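Cutting board oil: mineral, walnut, or just leave it alone?
Kitchen and Home > Care and Repair

talpur_s
Posted 2 May 2018

I moved in March and ended up with a new bamboo board for the new kitchen. The paper that came with it says to oil it once a month with "food grade oil" and stops there. My mother used sunflower oil on hers for years and it always had a sticky feel. I'd like to avoid that. What do people use, and how often do you really need to do it? Mine gets used every day, mostly onions and bread, no raw meat.
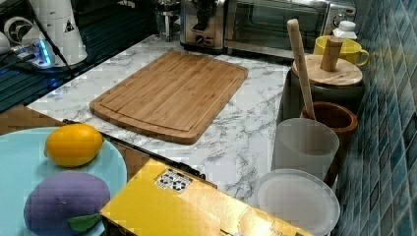
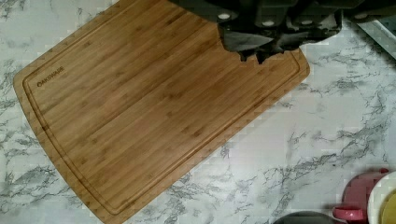
Questions so far

1. Mineral oil from the drugstore, or the stuff sold for boards at four times the price?
2. Does bamboo need oil as much as maple does?
3. Is it all right to leave a board lying flat on stone between uses?

Thanks. Shoaib

farzana_u
Re: Cutting board oil

Drugstore mineral oil. Check that the label says USP and skip anything with fragrance in it. A bottle lasts me over a year with two boards.

Your mother's board was sticky from the sunflower oil. Cooking oils like that go gummy and then they smell. You can get most of it off with hot water, dish soap and a scraper, but it takes a few rounds.

For number 3, stand it on edge while it dries. After that it can lie flat.

OldPlaneOctavio
Re: Cutting board oil

I make boards for a small shop, maple and walnut mostly, so take this as coming from the wood side. Bamboo is a grass. The strips are dense and there's glue between them, and it doesn't soak up oil the way maple does. If you put on as much as you'd put on a maple board, half of it sits on top and you wipe it off the next morning anyway.

Thin coat, leave it overnight, wipe it dry. Do both faces and the edges. People oil the top only and then wonder why the board cups. One face takes on moisture faster than the other and the board bends.

I use walnut oil on my own boards. It cures, so it stays put. Takes a few days to a week in a warm room.

farzana_u
Re: Cutting board oil

I wouldn't tell someone to use walnut oil without mentioning nut allergies. If he has guests over and one of them has a tree nut allergy, that's a problem he doesn't need.

OldPlaneOctavio
Re: Cutting board oil

Fair point, and I should have said it. I tell customers. Some suppliers say the heat-treated kind is safe, but I wouldn't rely on that for somebody with a serious allergy. Mineral oil is fine. It washes out faster, that's the only thing against it.

asif.awan
Re: Cutting board oil

I'll be the one who disagrees with all of it. I have a bamboo board that is older than my daughter and it has never had a drop of oil. Wash, rinse, stand it up, done. It's gone a bit gray and there are knife marks. It isn't cracked and it isn't warped. I think the oil business is mostly a way to sell small bottles. Deltirier has a board kit for $42 with a cloth, a tin of wax and a brush. The board cost me less than that.

farzana_u
Re: Cutting board oil

That's an argument against the kit. It doesn't say much about oil. A 300 ml bottle of plain mineral oil is cheap anywhere.

asif.awan
Re: Cutting board oil

Cheap, yes. Still not needed, in my experience. Where do you live, though? I'm near the coast and the air is damp all year. Might be different somewhere dry.

RMemon
Re: Cutting board oil

It is different somewhere dry. We had forced air heat in the old apartment and I lost two boards in one winter, one bamboo and one beech. Both split along a glue line at the end. Neither had been oiled. The one I bought after that gets oiled when the heat comes on in the fall and again in the middle of winter, and it has been fine. I don't bother in the summer.

So my answer would be to go by the weather and forget the calendar. If water beads up on the board, leave it. If it soaks in and leaves a dark patch, oil it that night.

One more thing. If your board has a groove, don't let oil pool in it. Mine stayed tacky in the channel for a week. Run a folded paper towel along it before you go to bed.

OldPlaneOctavio
Re: Cutting board oil

The water test is what I'd go by too. And never the dishwasher. I've had boards come back to me after one cycle with the joints open, and there's no fixing that for less than a new board costs.

talpur_s
Re: Cutting board oil

Thanks, everyone. I did the water test on both sides. It beads on one and soaks in on the other, so I'm oiling the whole thing tonight with plain mineral oil. It's dry here and the heat runs a lot, so I'm going with Rukhsana's schedule.

Asif, I'll let you know if it cracks anyway.

asif.awan
Re: Cutting board oil

Please do. Mine's still drying next to the sink.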